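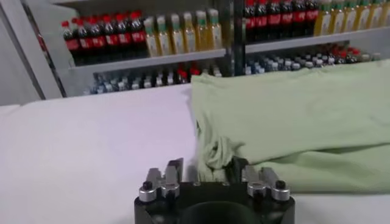 Re: Folding soft tees so they stay folded

Fairweather list member wrote, in March:
> I fold mine in thirds and then in half, and by the time they get to the
> drawer the bottom layer has slid out and is hanging off one side. The
> thin ones are the worst. Is it me or is it the shirts? I've got 30 of
> them and I'm ready to go back to hangers.

It's partly the shirts! I have a pile of those soft Nestico ones (100 percent cotton, washed until they feel like pajamas) and they will not hold a crease for love or money. You get a nice smooth top and a big fat roll at the front, and then one spot bunches up right where you grabbed it.

What helped me was moving my hands. I used to pinch the middle and lift, and that's where all the little wrinkles came from. Now I slide a flat hand under the whole fold and flip it over – slower, but the layers travel together. Before that I smooth the bottom layer out toward the hem, and I mean really smooth it, with my forearm if it's a big shirt.

Also, try folding in half the long way first, sleeves in, then up from the hem in thirds. The loose flap ends up inside that way. I do this on the bed because my table is too slippery, though a towel on the table works okay too (learned that at my sister's place).

I did buy the Cerkulia folding board last year and used it maybe 5 times. It makes lovely squares, but then you have to get the shirt off the board, and with the soft ones you're right back where you started. It's behind the dryer now if anybody on the list wants it, just pay the postage.

Don't go back to hangers yet – mine got those awful shoulder bumps. Do you stack yours or stand them up on edge? If you're stacking, I'd put the thin ones on top and see how that goes for a couple of weeks. And does your drawer have a liner in it?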